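Where Should the Sponge Live? A Small Study of Sponge Holders for Shared Kitchens

Project report, second term
Cuiping Xiao and Bronisława Kozłowski
Handed in 9th February

1. Background

The shared kitchen on our floor of Kandwood hall has one sink and a sponge that never seems to have a place. When we started this project the sponge was kept on the edge of the sink, where it slid into the basin and sat in whatever water was left there. Other people put it on the windowsill or on top of the washing-up liquid. We were asked to choose an everyday problem and test simple answers to it using things that could be bought cheaply or were already in the house, so we chose this one.

2. What we wanted to find out

We had two questions. The first was which kind of holder lets a sponge dry fastest after washing up. The second was which kind people go on using when no one reminds them. A holder that dries the sponge well is of little use if it ends up in the cupboard.

3. Holders tested

Dish with drain holes. A flat soap dish with slots in the bottom.

Suction basket. A wire basket fixed to the inside of the sink with two suction cups.

Small bowl. A plastic bowl kept beside the tap. We included it as the simplest option, as most kitchens have one already.

Hook. A stick-on hook, with a loop of string sewn through the corner of the sponge.

4. Drying test

Each sponge was soaked, squeezed once by hand and weighed on kitchen scales. It was then left in its holder in the kitchen with the window shut and weighed again after 9 hours. We used new sponges of the same make for all four holders. The test was done twice in December and we took the average of the two results.

The sponge on the hook lost 70 per cent of its water. The suction basket came second and the drain dish was close behind it. The sponge in the bowl lost 38 per cent and was still damp on the underside when we turned it over.

The second run was colder than the first, as the heating was off for part of the night. All four sponges dried more slowly but the order stayed the same. Our scales only show whole grams, so the gap between the basket and the dish may be smaller or larger than it looks.

5. Use in the kitchen

Each holder was then put in the kitchen for one week. Bronisława looked in every evening after the main washing-up and wrote down whether the sponge was in the holder or somewhere else. We told our flatmates that a holder was being tried but did not ask them to use it.

The bowl did best. The sponge was in it every evening except one. People told us they could drop it in without looking. The drain dish was used on most evenings but collected a white film of soap and had to be rinsed. The suction basket fell into the sink on the third day and again on the fifth, and after that people stopped putting it back. The hook was hardly used. Li said that finding the loop with wet hands took too long, and several others agreed with her.

6. Shape and size of the bowl

As the bowl was the most used holder and the worst at drying, we looked at it more closely.
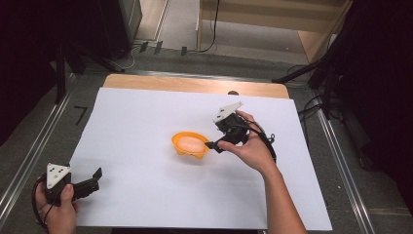
Figure 1. The small orange bowl with the peach-coloured oval piece lying in it.

An oval piece this size takes up most of the inside of the bowl. There is little room for air to pass round the sides, and water that drains out of a sponge has nowhere to go except the bottom. A wider bowl would help with the first problem but takes up more space beside the tap, where ours has to share a narrow ledge with the soap and the plug.

We also tried putting a few clean pebbles in the bottom of the bowl to lift the sponge. We only had time for one overnight run. The underside felt drier in the morning, but we did not weigh it and so have left it out of the results.

7. Problems with the work

Only one kitchen took part. The holders were tried one after another, and in the last week two people were away, so there was less washing-up. That was the hook's week, and its result may be a little unfair. The evening check also missed whatever happened at breakfast.

8. What we suggest

For a kitchen like ours we would use a bowl with a raised base or with holes made in the bottom, kept next to the tap. The bowl should be emptied and wiped each evening. If only one person uses the kitchen, the hook is worth trying, as it gave the driest sponge in both runs.

With more time we would repeat the drying test with the pebbles and weigh the sponge properly. The drain dish is still in the kitchen and can be borrowed from Cuiping.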